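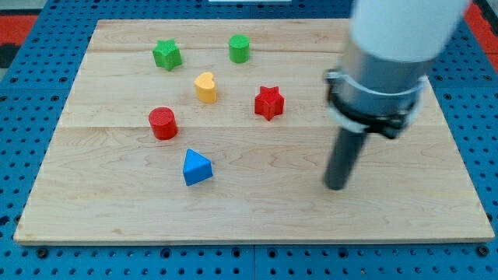
Figure 5. Maple board with colored wooden blocks.

3. Oiling the board

1. Clear the board and wipe it with a dry cloth.
2. Apply Kereama board oil along the grain. Do not flood the seams between planks.
3. Wait 50 minutes, then wipe off the excess.

Note: Oil both faces — a board oiled on one face only may cup.

CAUTION: Oily rags can catch fire on their own. Lay them flat outdoors to dry. Do not store the oil above 77 °F.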